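Fórum › Robótica móvel › Veículos de entrega e inspeção
Tópico: Travagens fantasma em sombra de árvores, Sistis com câmara frontal

etornam_frimpong
Boa tarde a todos, e desculpem desde já o testamento. Andamos desde maio com um carrinho de entregas autónomo a fazer um circuito dentro de um campus, montado sobre uma base Vakimov e com o módulo de visão Sistis à frente. O circuito tem 1296 metros e em quase todo ele a máquina porta-se lindamente, a sério, até os jardineiros já lhe dizem bom dia. O problema é um troço de rua com árvores grandes onde, entre as onze e as duas da tarde, ela trava a fundo sem nada à frente. Fica parada uns segundos, arranca, anda mais um pouco e volta a travar. Na semana passada uma bicicleta que vinha atrás teve de se desviar para o relvado. Ninguém se magoou, mas fiquei com o coração nas mãos e suspendi as voltas do meio do dia.

Nos registos tenho 261 travagens de emergência, quase todas no mesmo troço e com a etiqueta "obstáculo baixo". Já limpei a lente, já refiz a calibração, já troquei o cabo. Alguém passou por isto?

thenmozhi.m
Olá Etornam! Passei, e ainda tenho cabelos brancos dessa altura. Para mim é a sombra recortada. As manchas de sol no asfalto ficam com um contraste tão forte que o detetor as toma por objetos pousados no chão, e se houver vento ainda é pior, porque as manchas mexem-se e o filtro temporal interpreta aquilo como qualquer coisa a atravessar. Experimenta subir o limiar de confiança da classe "obstáculo baixo" só nesse troço e vê se acalma.

roswitha_g
Desculpa, Thenmozhi, gosto muito de te ler, mas com isso não posso concordar. Subir o limiar num sítio por onde passam bicicletas e pessoas a pé é trocar uma travagem a mais por uma travagem a menos, e a segunda é a que nos tira o sono. Antes de mexer em limiares eu olhava para a exposição automática. Nos Sistis que tive, a exposição demorava a acertar à entrada da sombra, e durante uns instantes a estrada aparecia toda às manchas, mesmo com pouco sol.

thenmozhi.m
Tens razão em puxar-me as orelhas — escrevi à pressa. Eu fiz isso num armazém fechado, com a zona vedada, e devia tê-lo dito. Mas continuo a achar que a origem é o contraste e que a exposição só agrava.

etornam_frimpong
Obrigado às duas! Fui ver a exposição e estava em automático, com cerca de 200 milissegundos de atraso na correção, portanto a Roswitha pode ter aqui um bom fio para puxar. Por outro lado, as travagens não acontecem só à entrada da sombra, continuam por ali fora. Fica uma imagem da rua, com o edifício à esquerda, o lancil e o relvado à direita e as manchas de sol no meio da faixa:

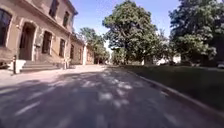
Gwendolyn Whitlock: eu começava por confirmar se o lidar está mesmo a votar na decisão. Numa base Vakimov que me passou pelas mãos, uma atualização tinha deixado a travagem de emergência a obedecer só à câmara, e o lidar, coitado, via a estrada livre e não era ouvido. Procura nos parâmetros de fusão se a fonte está ativa ou apenas em registo. Se estiver só em registo, encontraste pelo menos metade do problema.

etornam_frimpong
Gwendolyn, nem sei como agradecer. Estava em registo! Depois da última atualização, que fui eu próprio que instalei, de modo que a vergonha fica toda em casa. Voltei a ativar a fonte e fiz 40 passagens pelo troço, com a rua fechada e uma pessoa com o comando de paragem na mão. Travou duas vezes, ambas com a tal etiqueta.

roswitha_g
Que boa notícia! Mas duas ainda são duas, e eu não reabria o horário do meio do dia por enquanto. Guarda os dados em bruto dessas passagens e repete o ensaio com um boneco baixo na via, ora ao sol, ora à sombra, para teres a certeza de que com o lidar a votar ela continua a parar quando deve.

etornam_frimpong
Combinado, as voltas do meio do dia continuam suspensas. Vou pedir um boneco emprestado ao pessoal da Sukwood e volto cá com os resultados, nem que sejam maus.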